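4.2 What people thought a phone should cost

I went into this part of the study fairly sure I knew the answer, and I was wrong by a mile! We asked 47 phone owners in Dronton to guess the launch price of a handset they had only seen on a spec sheet (no brand, no pictures, just battery, storage, screen and camera). The middle guess came out at 658 euros. When we told a second group that the same phone was a follow-up to one they might already own, the middle guess jumped to 724 euros, and all we had changed was one short line at the top of the page.

Yamila Benítez ran the follow-up chats and I sat in on 20 of them, mostly with tea and too many biscuits. People kept bringing up rumours. Several had read a leaked price for some other phone weeks before and were plainly using it as a yardstick, even while telling us they never trust leaks. Lamer (see section 2) calls this borrowed pricing, and I rather like the term, though I think he makes it sound more deliberate than it is. Fagerlund's older survey found a smaller gap than ours, but she asked about contract deals, where the monthly figure hides a lot.

One snag: storage size muddled things. Some people priced the basic model and some the biggest one, and our wording on the Itow form didn't help. I'd fix that first if we ran it again.

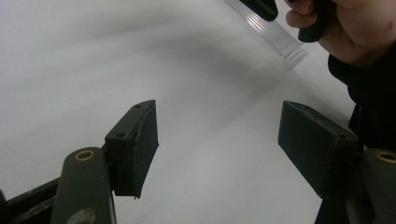

Figure 3. Two dark green finger pads with a gap between them, against a white surface.

4.3 Guesses after launch day

We went back to the same people once the real price was out, and most of them had moved their guess in their own memory, usually towards the true one.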